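Rurkberg (video game)

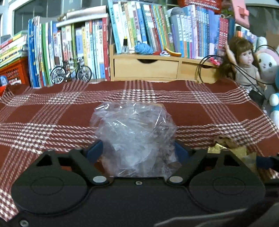
A clear plastic bag on a dark red plaid cloth, with a black hand-held gripper

Rurkberg is a free-to-play team shooter developed by Runen and published by Leone. It was released for home computers in August after a closed test limited to 2000 players. The lead designer was Agata Sorrentino, and the music was written by Raffaele Marchetti.

Gameplay

Two teams of nine fight for control of a mountain town, giving 18 players to a match. Each team starts at one end of the cable railway and must capture the stations between them in order. A captured station lets the team respawn closer to the centre. Matches end when one side holds every station or reaches 400 points.

Players earn tokens that can be traded for weapons, coats and armour. Tokens can also be bought, but weapons cannot be purchased directly. A practice mode against computer-controlled opponents was added in the first update.

Development

Rurkberg began as a map for Dreris, an earlier Runen game. Giorgia Fabbri redrew the town for the new version and moved the harbour to the lower station. The grappling hook was removed during testing and later returned with a shorter range.

Starter packs

Leone gave out 464 starter packs before release. Each held a grey coat, a flare pistol and a week of double tokens. The coat has not been offered again.

See also

Dreris
List of free-to-play shooters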